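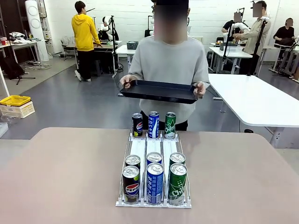 Why does a shop drink go fizz?

Have you ever opened a fizzy drink and heard that lovely long hiss? It is the sound of a gas called carbon dioxide getting out. You make some of it yourself, every time you breathe out, although I wouldn't try blowing into your squash to make lemonade (I did when I was small, and all I got was a wet nose).

How do the bubbles get in?

At the drinks factory, the gas is pushed into very cold liquid. Cold drinks are good at holding on to gas, and warm ones are not, so a can left in the sunshine will froth up much more than one from the fridge. Then the lid goes on tight and the gas has to stay put. Not every drink in a can is fizzy, of course – plenty are as flat as tap water.

Why do the bubbles start in one place?

Look closely at a glass of fizzy water and you may see bubbles rising in a thin line, one after another, like ducklings following their mother. They like to begin at a tiny scratch or a speck of dust, where a little air is hiding. 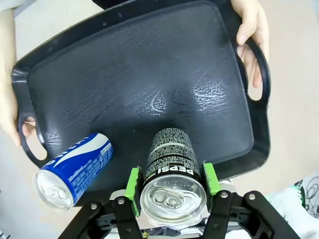 Scratches and specks on a black tray.

Try it yourself

Drop 20 raisins into a tall glass of fizzy water and wait. Bubbles cling to the wrinkles and lift the raisins up, then pop at the top, and down they sink again! Ask a grown-up before you start, and please don't eat the soggy ones.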